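Blog > Slow Living > Repair or Replace
Reading time: 2 min

My old computer became slow in February, and my first thought was to buy a new one. In my family we repaired everything. My aunt Beatrice Ogola kept one radio for 30 years. So I felt a little ashamed.

The shop in Horbridge asked 200 dollars for a new machine, and I asked myself what I really needed. I write letters, I read the news and I keep my recipes.
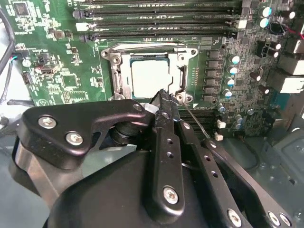 The processor in its metal bracket.

I decided to wait 2 weeks before spending any money. During this time I deleted many old files and learned to be more patient. I noticed also that I drink my tea while it is still hot, which I did not do before.

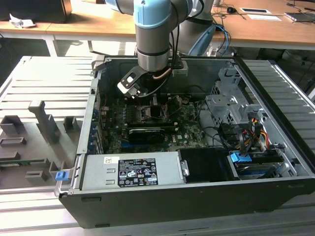 What I will repair next

The kitchen chair, then my winter coat. For the coat I must first find the right buttons.

Get new posts by email. Enter your address to subscribe.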